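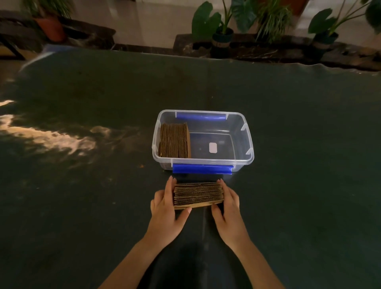
Wernent Opens Cardboard Exchange for Schools and Home Crafters in Arnport

ARNPORT, 7 Mar 2023 – Wernent, the craft supply reuse shop on Cornotgate, today opened a cardboard exchange for schools, clubs and people who make things at home. Anyone can bring in clean corrugated cardboard, cut it to size at the shop and take home pieces that other people have left.

The exchange grew out of a trial that began in October. During the trial, 2187 pieces of cut cardboard passed through the shop, most of it from shipping boxes that would otherwise have gone out with the recycling. Local classrooms used the pieces for model houses, puppet stages, book covers and weaving looms.

Cardboard is kept in clear plastic storage boxes with latches on the long sides. Pieces are stacked flat and the stacks go into the box by hand. Wernent chose clear boxes so that visitors can see what is inside before they open one.

Pieces do not have to match. Hand-cut edges are fine, and a stack may be a little uneven as long as it sits in the box without bending. The shop asks for brown corrugated board only. Pizza boxes, waxed board and anything with food on it cannot be taken. Tape, labels and staples should be removed at home.

Visitors who want to cut their own pieces can use the large worktable at the back of the shop. Rulers, cutting mats and safety knives are provided – children under 12 need an adult with them at the table. Two cutting guides are available at the counter, one for small craft panels and one for drawer dividers.

Schools can reserve a filled box in advance. A filled box holds around 400 pieces, depending on how thick the board is, and may be kept for the length of a school term. The box and its lid should come back together. Leftover pieces may be returned in the same box and do not need to be sorted again.

The exchange is paid for by a grant from the Khurana Fund, which supports reuse projects in Arnport and nearby towns. The grant covers boxes, tools and shelving for the first year. There is no charge to bring in or take cardboard.

About Wernent

Wernent collects and resells leftover craft, office and packing materials. The shop is at 440 Cornotgate, Arnport. Box reservations for schools are taken at the counter during opening hours.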